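Badotell Workroom: Progress Report to Wastberg, February
Prepared by Dede Mahama for Bimla Kushwaha

The workroom has been open for most of the grant period now, and you asked for a plain account of whether the new layout is doing what the proposal said it would.
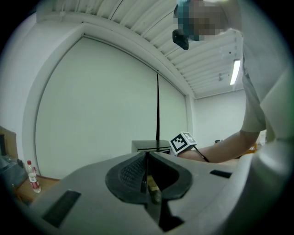
My short answer is partly. The proposal promised that a person could walk in, find any small item, use it and put it back without asking anyone. The first half of that is in decent shape. The putting back is where I have doubts, and I would like them on record before the next payment is discussed.

What has been done

The old drawers are gone and the shelves along the long wall are up. We paid Bisht 2000 for the shelving and the fitting, as budgeted, and the work was sound apart from one bracket they came back to fix. Every shelf has a label. The inventory stands at 475 items, down from a list so padded with duplicates that I would not quote the old figure to anyone.

Small electrical things, cables and adapters are now kept together. So are tapes, clips and fasteners. Odd parts with no clear owner go on one shelf by the door, and they are supposed to leave it within 90 days. We have not reached the end of the first 90 days, so I can't tell you if that rule works. I suspect it won't. The last shelf of that kind was three deep by summer.

What I am less sure about

Labels. Grondia advised us to label by type of item, and we did. People look for things by the job they are doing. Somebody setting up the table for an afternoon wants five things from five shelves, and at the end of the day those five things go back to whichever shelf is nearest. I checked on a Sunday when the room was quiet and found 16 items in the wrong place, most of them one shelf over.

Grondia's view is that this will settle once people learn the system. Maybe. They said the same in their first note to us, and I have not seen anything yet that I would call settling. I would sooner try job boxes for the common tasks -- one box, everything in it, back on the shelf when finished -- and see if the errors drop.

The end-of-day tidy. It takes less time than it did, and people here are pleased about that. I am pleased too, but the room was also less busy this winter. I don't think we should claim the saving until we have seen a full spring.

Money

Shelving is paid in full. Labels and boxes came in under budget. Grondia's second advisory visit has not been booked and I would ask you to let us hold that line back for now. If the job boxes do better than the labels, the visit may not be worth paying for.

Next

Four job boxes, set up and in use before the next report. A second count of misplaced items, done the same way and at the same quiet time. A decision on the shelf by the door, which may mean taking the shelf down.

Bimla, if you would like to come and look, please come at 4 p.m. on a working day, before the tidy starts. The room always looks fine in the morning.

Dede Mahama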